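Does a Basket on the Desk Keep a Desk Clear? Project Report, Home and Workplace Organization

Yogesh Lodhi
Submitted 22nd July

Why I picked this

The advice that started this project is in nearly every tidying guide I was given to read in the first term: put an open basket within arm's reach, drop things in it as you finish with them, and the work surface will look after itself. The Kasby handbook calls this the "reach and drop" method. The Mellier guide calls it "catching." Both state it as a fact and neither gives a source. I wanted to know whether a basket on a desk does anything besides move the pile sideways by a foot and a half.

I should say that I expected the answer to be no. My supervisor asked me to put that in writing, so it is in writing.

What I did

I kept a log of one shared study table in the Rivas building for 57 days, leaving out the break in December. The table is used by students on our corridor for reading, sorting handouts and eating lunch when the kitchen is full. For the first part of the log there was no basket. For the second part an open plastic basket stood on the table all day. I checked the table each evening at the same time and wrote down what was on the surface and what was in the basket. I did not move anything during a check, even when I badly wanted to.

I also asked eight people who use the table to keep a short diary of what they put down and whether they came back for it. The diaries vary a lot. Two are excellent. One has a single entry, which reads "pens."

What the guides leave out

The guides talk about "items" as if they were all the same. On our table they were not. I ended up sorting them into two groups. The first was small loose stuff: chargers, pens, sticky notes, snack wrappers, keys. The second was flat stuff, mostly books and folders.

Small loose stuff went into the basket almost from the first day. I'll give the handbooks that much. Nobody had to be told. But it went in and stayed in. By the second week the bottom layer was wrappers and dead pens, and people had begun to root through it with one hand while holding a phone in the other. One diary says it took longer to find a key in the basket than it used to take on the bare table, and I believe it, having lost my own key in there.

Flat stuff was the real failure. Books stayed on the table. The Kasby handbook says a book should go in the basket "spine up, like a file," and includes a drawing of a basket holding four books and nothing else. I never saw our basket in that condition. Once there was a layer of small things at the bottom, a book would not stand, and so it was left lying where its reader had finished with it.

The Vollum leaflet claims that a basket can free up 90 percent of a work surface. I wrote to the address on the back to ask how this was measured and got a copy of the same leaflet. My own log doesn't support any figure like that. The table did look better on evenings when it held only books, but a table with books all over it is not a clear table, and I was the one doing the looking.

The basket and where it stands
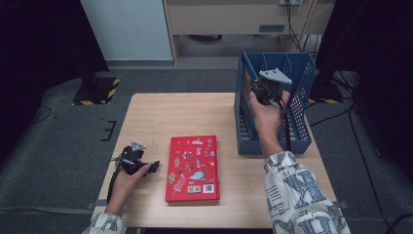 Placement matters more than the guides admit, and I think it explains part of the book problem. With a blue mesh-sided basket at the back right of a small table and a red hardcover lying flat in the middle, the book has the best spot and the basket has the corner. A reader who wants to put the book away has to lift it, reach over to the back and lower it in past the rim. Leaving it costs no effort at all. Mesh sides help a little, as you can get some idea of what is inside without emptying it. They also mean the clutter is still on view, so I am not sure what has been gained in looks.

I tried the basket at the front edge for part of the log. More went in, including a couple of thin paperbacks, but people bumped it with their elbows and kept pushing it back. After a few days I stopped correcting this.

Problems with my own evidence

One table is not much. The log comes to over 1,000 words of notes, most of them in my handwriting, and nobody else checked them. The diary keepers knew what I was studying, and at least one of them tidied up on purpose. I also ran the no-basket part first, so any change could be down to the time of year and the number of deadlines.

What I would tell someone setting up a desk

Get a basket if your trouble is pens and chargers, and empty it every week. For books, I would try a low shelf or a plain bookend before spending money on anything the guides recommend. I have not tested the bookend. It is on the list for next term, along with asking Vollum again about that leaflet.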